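Category: Mobile Computing / User Studies

4.2 Time needed to move files between phones

The second part of our study looked at how people send files from one handset to another. We asked 175 owners of mid-price phones to send the same folder with two programs, Herby and Nuchit. The folder held 816 small documents. Each person repeated the task 5 times, and the phones were restarted between the trials.

With Herby the median time was clearly shorter, but the spread was also larger. Older handsets often stopped when the screen was locked, and the user had to begin again. Such trials were kept in the results.
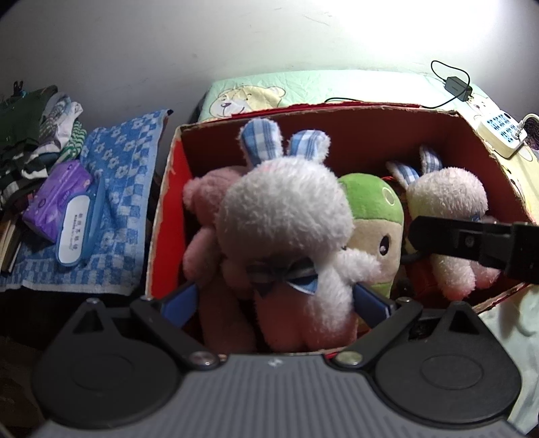
Nuchit was slower in most trials, but it continued after a lost connection. Many users told us that they would accept the longer wait for this. A similar preference was reported by Rankin for the Letmont town survey, which had nearly 1,000 answers.

Figure 3. Median sending time by program and age of handset.

Shares: 5 | Comments: 0

Related items
Battery use during long file transfers
Morag Rankin: Phone habits in Letmont
Storage warnings and how users read them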